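Henk Dijkstra
@henkdijkstra

Okay, sorting thread! I finally tackled the giant tub of odds and ends I've been dragging from apartment to apartment since November, and I'm having way too much fun with it.

1/ The whole system is clear bags. I used to love pretty boxes with lids, but I'd forget what was in them inside a week. With clear bags I just look. Amazing!

2/ Rule one: one kind of thing per bag. If I'm tempted to toss in "just this one other thing," it gets its own bag (yes, even if it looks silly in there all alone).

3/ Rule two: lay the bags out in a row before anything goes on a shelf. Sânziana Pană taught me this when we packed up the Grirnton place and I've done it ever since. You spot the doubles right away!

4/ Dark stuff on one side, white stuff on the other. I did it for looks the first time, but wow, it makes grabbing things fast. The puffy white bag always goes on the end, it's such a space hog.

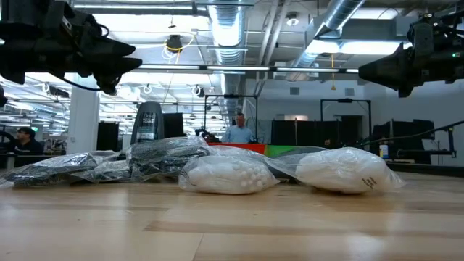

5/ Dark things are still the hard part. Black on black in crinkly plastic all blurs together, so I'm going to try a strip of masking tape with big letters on those.

6/ Body wash and other bottles stay out of the bags and stand up at the back. One leaky cap in a bag of clean things and you'll never do it again, trust me!

7/ Next up is the bathroom drawer. Send me your bag tricks, I want all of them!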